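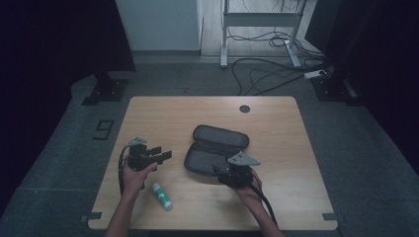 Pencil case

A pencil case (also pencil pouch or, in schools of a certain age, pencil tin) is a small container for pens, pencils and whatever else its owner has stopped noticing. Most modern examples are soft fabric pouches closed by a zip, though hard cases survive among draughtsmen and people who dislike noise.

Types

The simplest form is the flat pouch, open along one side, in which everything sinks to the bottom and stays there. The clamshell pouch has a lid that folds right back, giving a full view of the contents and of the crumbs beneath them. It is usually lined, often in grey, a colour chosen by makers who have met ink. Roll-up cases, with a loop for each pencil, are admired in shops and seldom rolled up again.

Contents

Pens and pencils take up most of the space. The glue stick is the awkward guest: too fat for the elastic loops, too short to lie neatly beside a ruler, and given to shedding its cap. It is commonly packed last, along the longest side – a habit the Welsh schoolteacher Heledd Mostyn called "parking the bus". Sharpeners with no shavings chamber are best kept out altogether.

Trade

The stationer Gristotetti introduced its Fledska pouch in a first run of 500, all of them black. The buyer, Viorica Kolev, had asked for 14 colours. A later version added a mesh pocket for rubbers, which customers used for bus tickets.

Care

Fabric cases may be turned inside out and washed by hand in cool water. Dried glue can be picked off the lining once it has hardened. Zips that stick respond to a rub of pencil lead, generally the one thing to hand.

See also: Desk tidy; Glue stick; Satchel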